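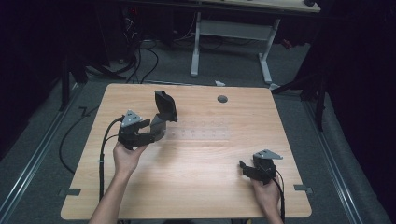

*양손에 하나씩 쥔 그리퍼, 그리고 탁자 위의 투명한 띠.*

# 손으로 가르치는 일이 이렇게 재미있을 줄이야

2019년 1월 20일

얇은 플라스틱 띠를 탁자에서 집어 올려 보라. 손톱을 밀어 넣거나 가장자리까지 끌고 가서 들거나, 사람마다 제 방법이 있다. 그런데 어떻게 했느냐고 물으면 다들 말이 막힌다. 나도 그랬다. 한참 생각하다가 결국 띠를 도로 내려놓고 다시 집어 보였다. 말로는 안 되니까 보여 준 것이다.

로봇에게 일을 시키는 방법을 두고 요즘 이야기가 많은데, 나는 이 '다시 집어 보이기'에 마음을 완전히 빼앗긴 쪽이다. 사람이 손에 그리퍼를 들고 직접 일을 한다. 그 동작이 기록되고, 로봇은 그 기록에서 배운다. 처음 그리퍼를 쥐어 본 날 나는 점심시간을 통째로 넘겼다. 배가 고픈 줄도 몰랐다!

나는 이 방식이 앞으로 로봇 교육의 중심에 와야 한다고 생각한다. 원격 조종을 버리자는 말은 아니다. 다만 지금의 순서, 그러니까 비싼 로봇 팔을 먼저 세워 놓고 조종간을 잡은 다음에야 비로소 시범을 시작하는 순서는 뒤집을 때가 되었다고 본다.

## 조종간 앞에서 보낸 한 달

내 의견이 어디서 왔는지부터 밝혀 두는 게 좋겠다. 지난 4월 나는 Plitumau라는 원격 조종 프로젝트에 한 달 동안 끼어 있었다. 화면을 보며 조종간을 움직이면 옆방의 팔이 따라 움직이는 방식이었고, 장비는 훌륭했다. 팔은 정확했고 화면은 선명했다. 그런데 내가 서툴렀다. 조금 서툰 정도가 아니라, 컵 손잡이 하나를 잡으려고 숨을 참아야 할 만큼 서툴렀다.

한 달 동안 쓸 만하다고 인정받은 내 시범은 183개였다. 적은 수는 아니지만 그 안을 들여다보면 조금 부끄럽다. 컵에 다가가다가 멈추고, 각도를 고치고, 또 멈춘다. 집에서 설거지할 때의 나는 절대로 그렇게 움직이지 않는다. 로봇이 그 기록을 보고 배운다면 컵 다루는 법과 함께 내 망설임까지 배우게 될 텐데, 망설임이야말로 내가 제일 물려주고 싶지 않은 것이었다.

거기서 만난 사람들 중에는 조종간을 자기 손처럼 쓰는 이도 있었다. 정말 감탄스러웠다. 하지만 그 경지에 이르기까지 걸린 시간을 듣고 나니 의문이 남았다. 우리가 로봇에게 옮겨 주려는 솜씨는 재봉사의 솜씨, 주방의 솜씨, 택배 상자를 접는 사람의 솜씨인데, 왜 그 사람들이 먼저 조종사가 되어야 하는가?

## 쥐는 순간 달라지는 것들

손에 쥐는 그리퍼는 이 문턱을 확 낮춘다. 물론 그리퍼를 쥔 손은 맨손이 아니다. 손가락 다섯 개로 하던 일을 턱 두 개로 해야 하니 처음에는 답답하다. 나는 첫날 띠를 집겠다고 그리퍼 끝으로 탁자를 하도 긁어서 주변의 눈총을 받았다. 그런데 그 답답함이 묘하게 유익하다. 두 턱으로 할 수 없는 동작은 애초에 기록에 들어가지 않기 때문이다. 사람이 불편해하며 찾아낸 길은 턱이 두 개인 로봇에게도 갈 만한 길일 가능성이 높다.

게다가 힘이 손으로 돌아온다. 턱 끝이 탁자에 닿으면 손목이 안다. 띠가 걸리면 걸렸다는 느낌이 온다. 화면만 보고 있을 때는 그 느낌을 눈으로 짐작해야 했고, 나는 대개 한 박자 늦었다. 이 차이를 글로 옮기려니 참 싱겁게 들리는데, 한번 쥐어 보면 누구나 고개를 끄덕일 거라고 장담한다.

양손을 쓰면 더 신난다. 왼손 그리퍼로 한쪽을 눌러 두고 오른손으로 반대쪽을 들어 올리는 식의 동작을, 우리는 평생 생각 없이 해 왔다. 조종간 두 개로 같은 일을 하려면 머릿속이 엉킨다. 손에 쥔 그리퍼 두 개로는 첫날 오후에 벌써 됐다. 왼손이 먼저 가서 기다리고 오른손이 뒤따라오는 그 자연스러운 박자! 이 박자를 수식으로 적어 내라고 하면 나는 영영 못 적는다.

Devetti에서 일하는 친구들과 이 일을 하면서 배운 것이 하나 더 있다. 시범은 많을수록 좋다는 말은 반만 맞다. 띠 집기 작업으로 우리가 모은 시범은 367개였고, 나는 그 숫자가 꽤 자랑스러웠다. 그런데 하나씩 돌려 보니 띠를 놓은 자리가 거의 비슷비슷했다. 나는 나도 모르게 내가 집기 편한 곳에 띠를 내려놓고 있었던 것이다. 그날 이후로는 시범을 하는 사람과 띠를 놓는 사람을 나누었다. 놓는 사람은 조금 심술궂을수록 좋다.

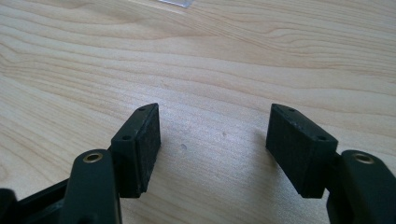

그래도 원격 조종이 더 정직하지 않느냐는 반론을 받은 적이 있다. 조종간으로 얻은 기록은 로봇이 실제로 해낸 동작이고, 손에 든 그리퍼로 얻은 기록은 사람이 해낸 동작일 뿐이니, 로봇의 팔이 그 자세까지 뻗을 수 있는지는 나중에야 알게 된다는 것이었다. 사람은 어깨를 비틀고 허리를 숙여 가며 어떻게든 해내는데 그 어깨와 허리는 로봇에게 없지 않으냐고, 그 점을 빼놓고 열광하는 글은 반쪽이라고도 했다.

나는 이 반론을 좋아한다. 맞는 말이 절반 넘게 들어 있어서 좋다. 실제로 우리 기록 가운데 일부는 로봇 팔이 따라갈 수 없는 각도를 담고 있었고, 그런 것은 빼야 했다. 사람 손은 빠르기도 너무 빠르다. 시범을 하다 흥이 오르면 나는 점점 빨라지는데, 그걸 그대로 따라 하라고 하면 로봇 쪽에서는 곤란해진다. 그러니 손으로 시범하는 사람도 로봇의 몸을 어느 정도는 알아야 한다. 팔이 어디까지 가는지, 손목이 얼마나 도는지 한 번쯤 옆에서 구경하고 오면 좋다.

그렇지만 '정직함'이라는 말에는 동의하지 못하겠다. 내가 조종간으로 만든 그 더듬거리는 동작들이 정말 더 정직한가? 로봇이 할 수 있는 동작이라는 점에서는 그렇다. 그 일을 잘하는 동작이냐고 묻는다면 자신이 없다. 둘 중 하나를 나중에 고쳐야 한다면, 나는 솜씨가 담긴 기록에서 못 가는 각도를 덜어 내는 쪽을 고르겠다. 없는 솜씨를 기록 위에 덧칠하는 일은 아직 어떻게 하는지 모른다.

## 원격 조종이 빛나는 자리

원격 조종 편을 드는 사람들에게 미움받고 싶지는 않으니(사실 그들과 밥 먹는 게 제일 재미있다) 내가 기꺼이 조종간을 잡을 경우도 적어 둔다. 사람이 들어가면 안 되는 곳의 일이라면 따질 것도 없다. 무거운 물건도 그렇다. 그리고 이미 배운 로봇이 어딘가에서 막혔을 때, 그 자리에서 넘겨받아 살짝 고쳐 주는 데는 조종간만 한 것이 없다. 로봇이 처한 상황에서 로봇의 몸으로 답을 보여 주는 것이니까.

Bataineh에서 본 방식이 딱 이랬다. 기본 동작은 손에 쥔 그리퍼로 넉넉히 모으고, 로봇이 헤매는 대목만 원격으로 보충한다. 나는 그 이야기를 듣고 무릎을 쳤다. 두 방법을 놓고 편을 가르던 내가 좀 우스워졌다. 운전을 배울 때도 비슷하지 않았던가. 옆자리에서 실컷 구경한 것이 먼저이고, 위험한 순간에 옆에서 핸들을 잡아 주는 손이 그다음이었다.

손을 잡고 끌어 주는 방법도 빼놓을 수 없다. 로봇 팔을 직접 붙들고 길을 따라 움직여 주는 방식 말이다. 그 팔의 무게와 저항을 몸으로 느끼는 경험은 각별하다. 다만 혼자서 팔 두 개를 그렇게 움직이기는 벅차고, 한참 하고 나면 어깨가 남의 것 같다. 나에게는 처음 로봇과 인사를 나누는 용도로 제일 좋았다.

## 누구의 손이어야 하는가

내가 정말 하고 싶은 이야기는 여기부터다. 그리퍼를 들고 시범하는 일에 로봇 학위는 필요 없다. 그렇다면 시범은 그 일을 제일 잘하는 사람이 해야 한다. 지금은 대개 연구실 안에 있는 사람이 한다. 나 같은 사람이 띠를 집고, 나 같은 사람이 수건을 갠다. 그래서 세상의 로봇들은 어쩌면 나처럼 수건을 개게 될지도 모르는데, 우리 집 수건장을 본 사람이라면 이것이 얼마나 걱정스러운 일인지 알 것이다.

포장 일을 오래 한 분에게 그리퍼를 건네 본 적이 있다. 잠깐 만지작거리더니 띠를 집는데, 나와는 시작부터 달랐다. 나는 띠 한가운데를 노렸고 그분은 끝을 노렸다. 왜 끝이냐고 물으니 그럼 어디를 잡느냐고 되물었다. 100번을 연습해도 나는 내 방식을 의심하지 않았을 것이다. 그 짧은 되물음 하나로 우리 작업 방식이 바뀌었다.

당연히 값을 치러야 한다. 솜씨를 기록해 가는 일이니 기록에 응한 사람의 몫이 있어야 하고, 무엇에 쓰이는지 미리 알려야 하며, 싫다고 할 수 있어야 한다. 자기 손동작이 자기 일자리를 밀어낼 수 있다는 걱정 앞에서 기술이 멋지다는 말만 되풀이하는 것은 예의가 아니다. 나는 이 기술에 들떠 있는 사람이라서 더욱 이 대목을 먼저 정해 두고 싶다. Zadov라는 이름으로 준비 중인 다음 작업에서는 시범한 사람의 이름을 기록에 함께 남기고, 시범 시간에 숙련 작업의 품삯을 쳐 주기로 했다. 충분하냐고 물으면 아직 모르겠다. 그래도 빈손으로 부탁하던 때보다는 얼굴을 들기가 낫다.

## 한번 쥐어 보시라

관심이 생긴 분들에게 권하고 싶은 것은 소박하다. 근처에 이런 작업을 하는 곳이 있다면 찾아가서 그리퍼를 쥐어 보게 해 달라고 부탁해 보시라. 대개는 반가워한다. 그리고 아주 시시한 일을 골라 보시라. 뚜껑 닫기, 카드 뒤집기, 얇은 띠 집기. 시시할수록 자기 손이 얼마나 많은 것을 알고 있었는지 금방 드러난다.

시작하기 전에 2분만 맨손으로 그 일을 해 보면서 자기 손을 구경하는 것도 추천한다. 나는 그러다가 내가 물건을 집기 직전에 새끼손가락으로 탁자를 먼저 짚는다는 사실을 알게 되었다. 평생 그래 왔을 텐데 처음 알았다. 그리퍼에는 새끼손가락이 없으니 그다음부터는 한쪽 턱 끝을 살짝 탁자에 대고 시작해 보았는데, 이게 꽤 편하다. 요즘은 투명한 띠를 두 장 겹쳐 놓고 위의 것만 집는 연습을 하고 있다. 아직은 열에 여덟은 두 장이 같이 딸려 올라온다.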